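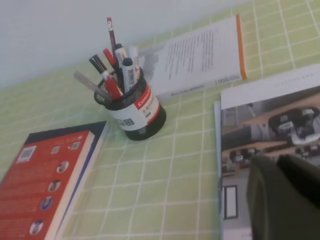 Slide 1. Pens and a pencil in a mesh holder.

Hi everyone, and thanks to Kamala Unnithan for getting us the room. I'm Keerthana, I coach the goalies at Malbridge, and tonight I get to talk about rebounds, my favorite subject in hockey!

(Wait for latecomers. Check the clicker.)

Slide 2. Where rebounds go
Last season Shobha Pai and I charted every shot our under-16 goalies faced, 1,178 in all. Of those, 300 came back out into play, and 23 of the rebounds ended up in our net. I love these numbers, because so many of those goals came off easy first shots. Ask the room: where would you steer a low shot from the left point?

Slide 3. Pads
Low shots to the far pad. Turn the toe a little and let the puck run to the corner (stand up and show this, it's much clearer than talking). Don't kick at it! The kick opens the five-hole and the second shot goes straight through.

Slide 4. Chest and glove
Soft chest, arms in, fold over the puck. Play the Andberg clip twice, second time at half speed. Watch her shoulders, she is so calm.

Slide 5. The defense has a job too
Anil Acharya runs this part. Sticks first, then bodies. The goalie calls "corner" or "mine" and everyone believes the call. If Anil runs long, skip the box-out diagram.

Slide 6. Drill to take home
Two shooters, one goalie, one player on the doorstep. Ten shots, switch sides, go again. Fenna Maes used it from June onward with the Indora girls and they kept asking for more rounds, which tells you how fun it is.

Questions. Handouts are by the door. Ice time sign-up for the goalie clinic closes 19/01/2026.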